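Nachbarschaftsportal Kirkonell
Rubrik: Haushalt und Textilpflege

Waschküchenordnung und dunkle Textilien: Wer haftet bei Verfärbungen?
eingestellt von Abundio Bautista am 16. September 2021

Sehr geehrte Damen und Herren,

in unserer Wohnanlage stehen den Mietparteien drei Gemeinschaftsmaschinen zur Verfügung, die über die Hausverwaltung Clistton abgerechnet werden. Seit Februar gilt eine neue Waschküchenordnung. Unter Ziffer 4 heißt es dort, stark färbende Textilien seien »gesondert und auf eigene Verantwortung« zu waschen. Nach einem Waschgang mit ausschließlich heller Bettwäsche wies mein Bezug einen deutlichen Grauschleier auf. 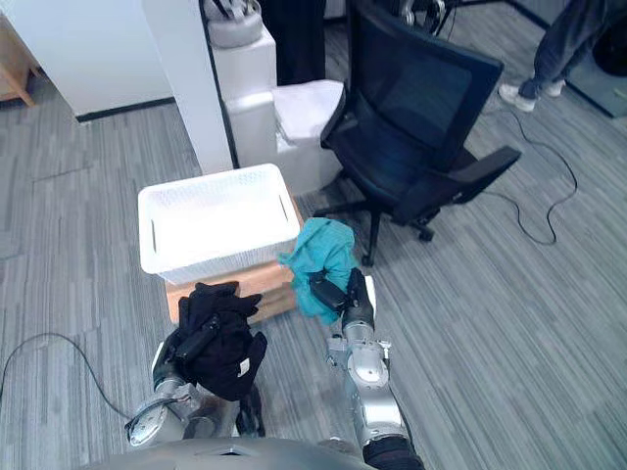 Die Verwaltung teilte mir auf schriftliche Anfrage mit, eine Haftung bestehe nicht, ein Verursacher sei nicht feststellbar. Ich bitte um Auskunft zu zwei Punkten. Ist die genannte Klausel so zu verstehen, dass der nachfolgende Nutzer das Risiko von Farbresten in der Trommel trägt? Und mit welchem Verfahren lässt sich der Grauschleier beseitigen, ohne das Gewebe anzugreifen? Der Bezug besteht nach Angabe des Etiketts aus reiner Baumwolle und ist bis 60 Grad waschbar.

Mit freundlichen Grüßen
Abundio Bautista

Kumarasinghe
551 Beiträge

Sehr geehrter Herr Bautista,

eine Rechtsberatung kann an dieser Stelle nicht erfolgen, wohl aber eine allgemeine Einordnung. Die Formulierung »auf eigene Verantwortung« richtet sich dem Wortlaut nach an denjenigen, der die färbenden Textilien wäscht. Eine Regelung zulasten des nachfolgenden Nutzers lässt sich ihr nicht ohne Weiteres entnehmen. Davon zu trennen ist die Beweisfrage. Sie müssten darlegen, dass die Verfärbung auf den vorangegangenen Waschgang zurückgeht, und hieran scheitern derartige Ansprüche in der Praxis häufig. Sofern ein Belegungsplan aushängt, empfiehlt es sich, diesen zu sichern und den Schaden der Verwaltung erneut schriftlich anzuzeigen.
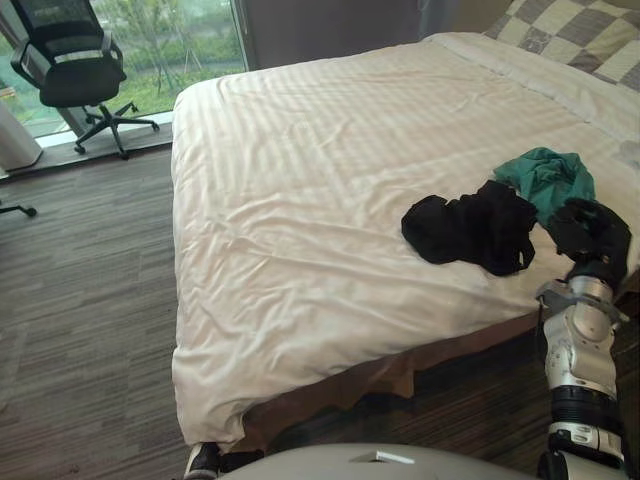 Zur Behandlung: Der Bezug sollte bis dahin weder getrocknet noch gebügelt werden, da Wärme die Farbstoffe stärker an die Faser bindet. Für weiße Baumwolle kommt ein Entfärber auf Dithionitbasis in Betracht, dosiert nach Packungsangabe. Bei eingewebten farbigen Mustern oder farbigen Nähten ist davon abzusehen. Alternativ kann mit Sauerstoffbleiche in warmem Wasser eingeweicht und anschließend bei 60 Grad mit pulverförmigem Vollwaschmittel gewaschen werden. Flüssigwaschmittel enthalten in der Regel keine Bleiche und sind für diesen Zweck weniger geeignet.

Dukon
24 Beiträge

Trommel vorher leer laufen lassen, fertig. Im Übrigen wird die Ordnung bei uns ebenfalls nicht eingehalten.

Waschhaus_301
Moderation

Ergänzend zu den vorstehenden Ausführungen wird auf Folgendes hingewiesen. Farbreste setzen sich erfahrungsgemäß auch in der Türmanschette ab. Diese ist vor jedem hellen Waschgang mit einem feuchten weißen Tuch auszuwischen. 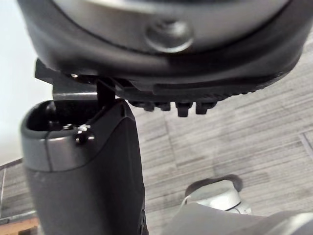

Neue schwarze und kräftig grüne Kleidungsstücke sind bei den ersten Wäschen getrennt zu behandeln. Zur Prüfung genügt es, eine verdeckte Naht anzufeuchten und mit einem weißen Tuch abzureiben. Färbt der Stoff ab, gehört er nicht in eine gemischte Ladung. Feuchte dunkle Wäsche soll zudem nicht auf heller Bettwäsche abgelegt werden, auch nicht kurzzeitig.

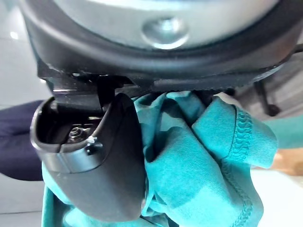 Nahaufnahme: silbergraues Gehäuse mit schwarzer Einfassung

Beiträge zur Auslegung einzelner Hausordnungen werden künftig in die Rubrik Mietangelegenheiten verschoben. Herr Bautista wird gebeten, das Ergebnis der Behandlung in diesem Beitrag nachzutragen.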